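Working Papers › Everyday Consumption › Household Sorting

4. Categories and their leftovers

4.1 The trouble with "other"

Every household we visited had a system, and every system had a place where it gave up. In the February round of interviews we asked 115 respondents to tell us how they put away small goods after shopping. Most began with confidence. Food went with food, cleaning things went under the sink, and batteries went in a drawer that also held the instructions for a radio sold several owners ago. The confidence lasted until we asked about the drawer.

Zelenák's earlier study of the Clutside apartments called this the residual class and treated it as a failure of planning. We are less severe. Of the 441 storage places logged in our own diaries, the residual ones were opened the most often, and their owners could usually say what was in them. The well-labeled boxes did worse. One respondent in the Lasetti building had written "MISC. IMPORTANT" on a lid and had not lifted it since moving in. She declined to lift it for us.

The number of containers mattered less than we had expected. Respondents with 16 bins disagreed with their spouses as often as respondents with four, though they had more places in which to do it. What changed with a larger set was the kind of argument. Small sets produced quarrels over what a thing was (is a candy bar food or a treat?), while large sets produced quarrels over who had moved it.

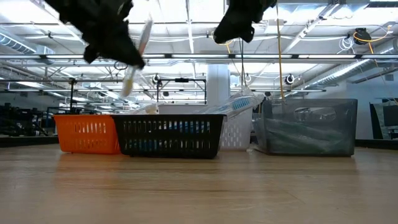 Figure 4. Four plastic containers along the far side of a light wooden tabletop, with a long, thin packaged item held above the black basket.

Color was the most popular cue and the least explained. Few respondents could say why one basket took snacks and its neighbor took string, but they were firm that the two could not be swapped. When Kikuchi proposed a swap during a home visit, the offer was received about as warmly as a proposal to swap the children. We recorded the refusal as "strong preference" – the coding sheet had no stronger box.

Long, thin objects deserve a word of their own. They fit badly in most baskets, tend to stick out, and are therefore sorted by length first and purpose second. Drinking straws, incense, knitting needles and spare curtain hooks on their original strip were all found living together in the Shevchuk sample. The owners called this arrangement temporary. Its median age was four years.

4.2 Coding

Diary entries were coded twice, by the second author and by a graduate assistant, using the Vetus scheme with its "decorative" class removed. Disagreements were settled by discussion, and where discussion failed, by lunch. The full set came to 3,000 entries, of which a stubborn remainder could be placed in no class at all. We put these in a class of our own called "other," and we are aware of how that looks.

Last updated: 25 Apr 2023

Contact the series editors | Copyright remains with the authors | Back to top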